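Wednesday, February - bench 2, container seal trial

Continued the moisture uptake run on the Deltow desiccant. Loaded 16 bins this morning, each with 38 g of beads in a mesh cup, lids pressed down by hand and no tape. Room held at 41 percent RH until lunch, then crept up when the loading door was left open. Paloma Nguyen-Tran logged the door times, see her sheet.

Weights at 2:15 pm are in the Plorkitton file under run 412. Bins 3 and 11 gained almost twice what the others did. Swapped lids between 3 and 4 and restarted both. If the gain follows the lid, the gasket is suspect. If it stays with the bin, look at the rim. Kenji Thibodeaux thinks the molding flash at the corners is enough to hold the lid up. I measured two corners with the feeler gauge and got different answers each time, so no opinion yet.

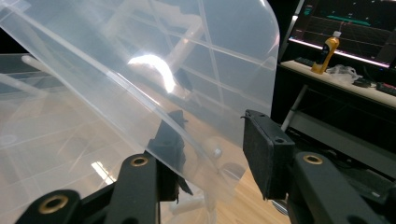 Materials and supplies

Clear plastic is still preferred for the storage bins, as the indicator beads can be read without breaking the seal. Glare from the overhead lights is a nuisance when reading color, so turn off the row above the bench first.

Blackwood gaskets, part 3341: one bag left. Rochelle Doucet has the reorder. The old Nellus gaskets are thinner and should not be mixed in - they are in the drawer with the dead calipers.

Balance drifted 0.02 g between the first and last bin. Re-zero after every fourth reading from now on.

To do: reweigh 3 and 4 tomorrow before coffee, ask Vasanthi Fakir for the humidity probe back, dry the spare beads overnight at 120 C.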